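4. Mise en place du tapis et des cubes

Cette section concerne le jeu de cubes en mousse Zamudio et la nappe de travail vendue avec lui. Le contenu des autres coffrets Pondville est traité à la section 6.

4.1 Préparer la table

1. Débarrassez le plateau et passez un chiffon sec. Une miette sous la nappe suffit à faire pencher un cube.
2. Dépliez la nappe, face lisse vers le haut. Laissez-la reposer 10 minutes à plat avant de la tendre.
3. Tirez les coins en diagonale, l'un après l'autre, puis lissez les plis du centre vers les bords avec le plat de la main.
4. Fixez les bords sous le plateau à l'aide des pinces Bikov. Ne serrez pas à fond – la nappe doit encore glisser un peu.

Note : la nappe pèse environ 900 grammes. Si elle a été rangée pliée depuis le mois de janvier ou plus longtemps, un repassage tiède sur l'envers peut être nécessaire.

Attention : n'utilisez ni adhésif ni colle sur la nappe. Les traces ne partent pas au lavage.

4.2 Disposer les cubes

1. Sortez les cubes du sachet et laissez la mousse reprendre sa forme.
2. Posez-les à plat, dans la partie centrale de la table. Gardez au moins 2 centimètres entre deux cubes voisins.
3. Choisissez des couleurs qui se distinguent bien l'une de l'autre et du fond. L'orangé, le violet et le bleu clair conviennent sur la nappe brune.
4. Pour déplacer un cube, prenez-le par deux faces opposées et soulevez-le sans le traîner.
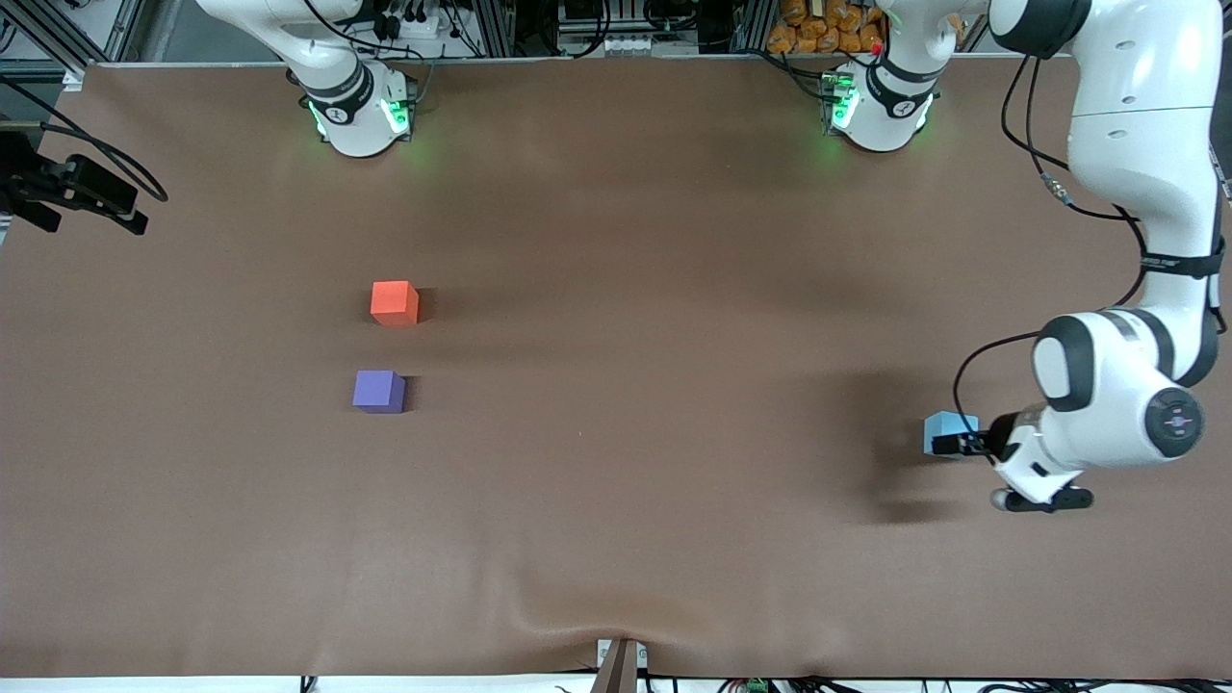
Erzsébet Boros signale que, chez elle, les cubes violets marquent au bout de quelques semaines si on les range sous les autres, et qu'elle les met désormais sur le dessus de la boîte. Nous recommandons la même précaution pour toutes les couleurs.

4.3 Rangement

1. Dépoussiérez les cubes à la brosse douce. Ne les passez pas sous l'eau.
2. Rangez-les dans la boîte Flistov, sur 2 couches au maximum, sans forcer le couvercle.
3. Roulez la nappe, face lisse à l'extérieur – le pliage laisse des marques.

Attention : tenez la boîte à l'écart des radiateurs et du soleil direct.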